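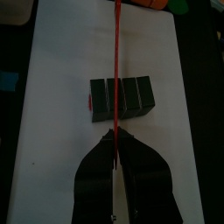 About us

Grovley writes software for robot arms. Control, perception, planning, plus all the tooling nobody puts on a slide. We don't build arms. We don't sell arms. You bring the hardware, we make it pick things up and put them down where you wanted.

Started in September, in half a room, with one arm and a laptop that had to be propped open. Bigger room now. Same laptop, sadly.

What we work on

Mostly tabletop manipulation. Small parts, household stuff, blocks, cups, handles. One arm or two. The customers who come to us usually have an arm that runs a fixed script fine and falls over as soon as someone moves the tray two inches to the left. That's the gap we work in.

Four pieces of software, all in use:

Wonditz -- the controller. Runs the joints, watches the forces, holds the limits. Loop rate is 1000 times a second and we are stubborn about it. If a plan shows up late, Wonditz slows the arm down smoothly and waits. No jerking, no guessing.

Ebihara -- perception. Takes the wrist views and the fixed view and keeps one picture of the table between them. Dark objects sitting flush against each other are a standing headache, so are glossy ones. We spend more time on seams and edges than on anything else in the codebase. Latest release handles touching objects a lot better then the one before. Shiny metal still needs work and we'll tell you so on the first call.

Cluvance -- the planner. Single arm or both together. Two-arm planning is the hard bit. Once both grippers have hold of the same rigid thing, the arms can't move on their own any more, and a few millimeters of disagreement turns into real force on the part. Cluvance plans for the object first, works out where each gripper has to be at every step, then checks both arms for collisions with the table, each other and their own cables. Cables matter! We lost a week to cables.

A two-arm hold on a scoop, one gripper at the lip and the other at the end of the handle, is a typical case. Curved thin plastic at one side, ribs at the other, so the grip settings are different left and right.

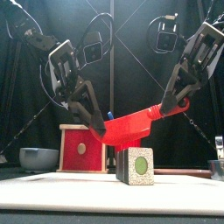
How we test

Every change to the planner gets replayed against 300 logged tasks before it goes near an arm. Takes 54 minutes. We'd like that shorter. Whatever passes in replay goes onto the real table the same day, with somebody standing at the stop button.

The replay tool is the fourth piece and it never got a proper name. Just "replay". It lines up joint positions, gripper state and every view on one clock, so you can scrub back to the moment a grasp went wrong and see what the planner thought it was looking at. Customers kept asking for it so now it ships with everything else.

Failures get filed, not deleted. There are 151 in the open list as of 19 Jan 2023. Some are silly (wrong units, twice). Some are going to take us most of the year.

Who we are

Small team, all engineers, everyone takes a turn on support. Dougal Aitken runs the company and still writes a good part of the controller. He came from machine tools and has strong feelings about emergency stops. If you email us with a technical question it goes to the person who wrote the code -- no ticket maze.

Working with us

Usually starts with a call and a few recordings from your setup. Send the ugly ones. We tell you whether we think it's doable, what it'd cost and which bits we're unsure of. Then a short paid trial on your task. If it doesn't work out you keep the logs and the report.

We say no to a fair amount. Anything with people inside the arm's reach at full speed, no. Anything that needs a new gripper designed, probably no, but we can point you to someone.

Jobs

Looking for one controls person and one perception person. Degree optional, curiosty not. Send code you've written, a page on something that broke and how you found it. No cover letters please.

Contact

Use the form, it goes to all of us. Replies normally within two working days, slower when there's a release on.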